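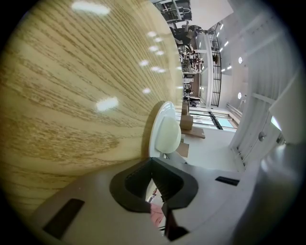 Oak grain with a good shine on it.

Hallilberg in winter, and a day among the chair makers

2 January 2018

I have wanted to see the Holroyd furniture works ever since I bought one of their stools at a yard sale, so when I heard they were opening the doors for a day in December I booked the train that same evening. It's a long ride up the valley from Skatow, most of it beside the river, and I had my nose against the window the whole way (snow on the hills, geese on the fields, a man skiing to his mailbox!).

The works has stood on the same street since 1888. You go in through the old timber yard, where the planks are stacked under long roofs with thin sticks between them so the air can get through. I could have stayed out there all morning. Our guide told us the oak sits for 31 months before anyone takes a saw to it, and she let us put our hands on a stack that was ready and one that wasn't. I couldn't feel the difference. She laughed and said it took her years.

Inside it is warm and smells of steam and sawdust. The bending room was my favorite by a mile. A chair back comes out of the steam box, two people grab it with thick gloves and walk it around an iron form – quick, no talking – and then the clamps go on. We watched them do it again and again, and I would happily have watched more. The older forms hang along the back wall, with the model names painted on in white. I found my stool up there. It's a Prosteo, and I had been calling it a milking stool for six years.

The finishing room was quieter. They rub the oil in by hand with old cotton sheets, and visitors get to try it on a scrap piece, which I brought home and have been showing to everybody. Mine is blotchy. I love it.

Tickets were limited to 200 and the last tour filled up, so get there early if they do it again. The tour takes 2 hours and there is a fair bit of standing on concrete. Wear real shoes. The shop sells seconds from a bin by the door, mostly spoons and coat pegs, and I came away with more coat pegs than I have coats.

Afterward I walked down the hill for coffee and a cardamom bun and spent a long time looking at table tops, as you do after a day like that. I had never noticed how much the grain changes when the light hits it from the side – pale one moment, almost honey the next.

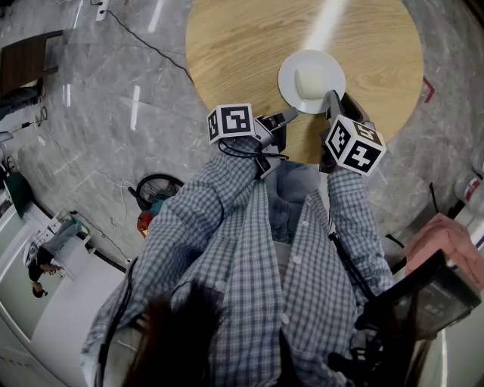
Small white cup, round table in light wood.

The last train back leaves early in winter and I nearly missed it, running down the platform with a bag of coat pegs rattling. Next time I'm staying overnight. There is a clock museum across the river that I never got to, and the guide said the timber yard is even better in spring, when the new logs come in.

Contact | © 2018 All rights reserved | Back to top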